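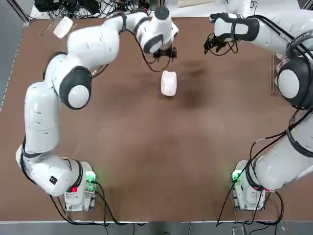 Fiadzo two-arm bench kit (Fadero): comments requested before purchase
Flirnum Forum > Equipment and Services > Evaluations

packaging_lab_office
Posted February 7, 2021

Our department is considering the purchase of the Fiadzo two-arm kit, supplied by Fadero. The offer covers both arms, the grippers, the wrist cameras, the control software and 6 months of remote support. Installation is quoted separately by Kemex.

The intended use is the handling of small light-colored parts and the clear plastic packages in which they are delivered. We have a station on evaluation with the arms mounted on opposite sides of a brown table and the two grippers meeting over the middle of it. The arms can work on one part together or separately, and changing between the two modes is a setting in the software.

Members who have operated this kit, or who have dealt with Kemex for installation, are asked to comment on the following:
Reach and clearance where the two arms meet
Cable routing at the wrists and bases
Handling of transparent packaging
Quality of the support service

Please state whether your remarks concern the kit as supplied or a modified version.

Reply from line4_maintenance

We have operated the kit as supplied since last March. Reach is adequate. Clearance at the center is the operator's responsibility, as the software warns of a possible contact but does not plan around it. We set a minimum distance between the grippers in the configuration file and have left it there.

Cable routing is the weak point of the product. The wires at the wrist hang in loops, and the bundles from the bases go over the edge of the table with no strain relief. Fadero sells a sleeve set as an option. In our opinion it should be included in the price.

Reply from testbench_coordinator

I cannot agree with the previous comment regarding the cables. The loops at the wrist are needed for full rotation. A unit here was sleeved tightly by a contractor and lost a camera connection within 200 cycles. We removed the sleeves and secured the cables at the forearm only. I would advise the department to leave the wrist as delivered and to spend the money on clamps for the base.

On transparent packaging, the department should run its own tests. The wrist camera is the view to study. A white part gives a strong, clear shape against a plain surface, while the plastic around it is seen mainly by its bright edges and creases. Bright overhead light can also wash out the face of a white part.

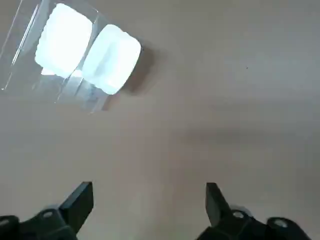
Reply from packaging_lab_office

We thank both members. The second comment corresponds to our own concern. With a clear package holding two white blocks, the blocks are easy to locate and the outline of the tray is not. The documentation gives a procedure for opaque boxes only. May we ask which gripping point is recommended?

Reply from testbench_coordinator

We grip at the rim of the tray, where it is stiffest, and approach with the fingers wide open. Gripping by the contents bent the plastic in our tests. We ran 100 picks on each method before writing our instruction. Lowering the light made a greater difference than any change in the software.

Reply from line4_maintenance

Lowering the light is acceptable in a laboratory. It is not acceptable on a shared production floor, and a product sold for packaging work should not depend on it. We placed a matte sheet under the work area and kept the lighting unchanged. A fixed camera beside the table was also added, and the operators now consult it first.

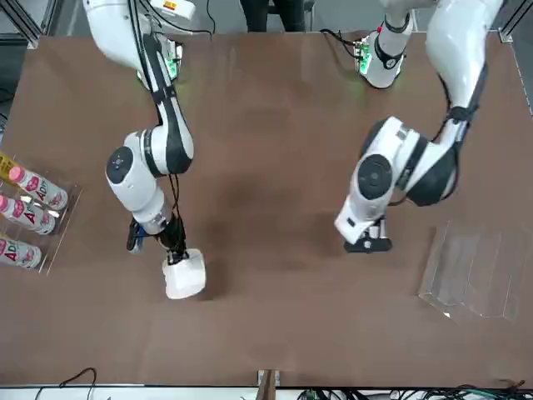
Evaluation station from the fixed camera, with a white block at one gripper and the other gripper open over the table.

Reply from cell_installation_desk

A note on the service offer. Kemex installed our station and performed the alignment of both arms in one visit. The work was correct. The written report was delivered late and omitted the base positions, which we then had to measure ourselves. I suggest that the department request the report as a condition of payment.

The support period can be extended through Fadero. We were offered 25 additional hours and accepted. Response was satisfactory on software matters and slow on replacement parts, fingertip pads in particular.

Reply from line4_maintenance

Our experience with parts was the same. Order spare pads with the kit.

Reply from packaging_lab_office

The comments have been forwarded to our purchasing section. We will request a revised quotation with base clamps and spare pads, and without the sleeve set. The question of lighting remains open on our side, and further replies on that point are welcome in this thread.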